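Chapter 2
Endings in Ensemble Film

A film with one lead can stop when that person gets what they want. A film with eight friends has a harder job.
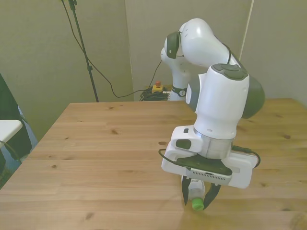 This chapter looks at how such films close. We use one title throughout, the family drama Jilora, which runs its last dinner for 31 shots.

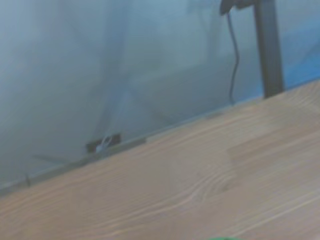
Figure 2.1 Wood grain on a tabletop.

Watch the dinner twice before you read on – once with the sound off. Note who speaks last.

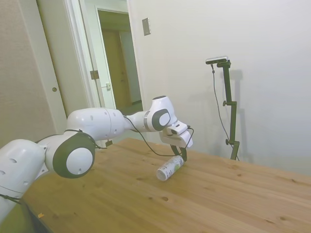 T. Duan

Some terms carry over from Chapter 1. A thread is one character's problem. A knot is any moment where two threads meet.
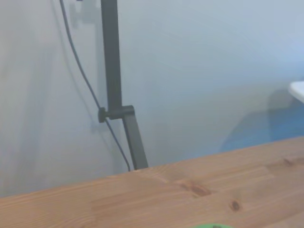

Figure 2.2 Knots in a light-colored wooden table.

Section 2.1 starts with threads left open on purpose. The exercises use the Cloker edition of the script.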